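The Aqua Cup
A short story

My aunt kept her cups the way other people keep letters, and when the house on Ilach Street came to me, the cups came along with it. 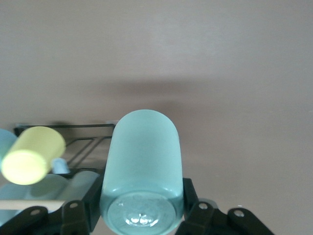
1. The Rack

I had promised myself I would start with something easy, and the kitchen seemed easy, being small and facing the morning. There was a black wire rack for the dishes, the same one she'd had when I was in school, and I thought I would simply wash whatever was in the cupboards, set it out to drain, and decide about each thing while it dripped. That was the plan on Thursday, anyway. By lunchtime I had washed a great deal and decided on nothing.

The tall aqua cup was the trouble. It was plastic, with a frosted look to it, and when you held it up to the window a bit of the daylight came through the sides, so that it seemed to have a little weather going on inside. It was scuffed on the bottom from years of being slid along the counter. There was a yellow one too, paler than I remembered, and those two had been ours, my sister's and mine, all the summers we were sent to stay. I was aqua. She was yellow. It had been settled before either of us was old enough to argue, and then we argued over it anyway, for years, with our elbows on the table and our feet kicking at each other underneath.

I turned mine upside down to drain and then, a minute later, picked it up again. I don't know what I expected to find. It smelled of dish soap.

2. The Drawer by the Stove

The drawer by the stove was where my aunt put anything with writing on it. I found the instructions for a Brillier mixer that had left the house long before I was born, a recipe for plum cake with the oven temperature crossed out and written in again higher, and a bus ticket to Bornia, punched once. The number on it was 2,035, and on the back, in her square handwriting, she had put down what she needed from the store: rice, thread, lemons, cups for the girls.

Well, I had to sit down for that. She had gone all the way to Bornia for them, on the slow bus that stopped at every farm gate, and it would have taken her most of a day, there and back. We had always supposed the cups came from the corner store, or that they had simply been in the house forever, like the stairs.

I called my sister, who was in the middle of feeding her own children and had to put the phone down twice. I read her the list. She was quiet for a while, and there was a lot of banging and shouting behind her, and then she said, "I was 8, so you'd have been 9. That was the summer you broke the good glasses."

"We broke the good glasses," I said.

"You were carrying the tray," she said, and I could hear that she was smiling – she has a way of breathing out through her nose when she smiles, and it comes right down the line.

3. Packing

In the afternoon the neighbor's dog, Sani, came in through the back door as if he still had an appointment, and he lay down on the mat where my aunt used to drop him crusts. I gave him the heel of my sandwich. It seemed only polite, and besides, I was glad of the company.

I packed the dinner plates in newspaper, and the soup bowls, and the big blue pitcher that always poured down its own chin. All of that went into boxes for the church sale. I wrapped the yellow cup in a dish towel and wrote my sister's name on a bag, and I put the plum cake recipe in with it, though I copied it out first on the back of an envelope.

Then I filled the aqua cup from the tap, let the water run over the top the way we were always told not to, and took it out to the back step. The dog came too. It was cold out there and I had left my coat inside, but the sun was still on the wall, and I stayed until I had finished the water.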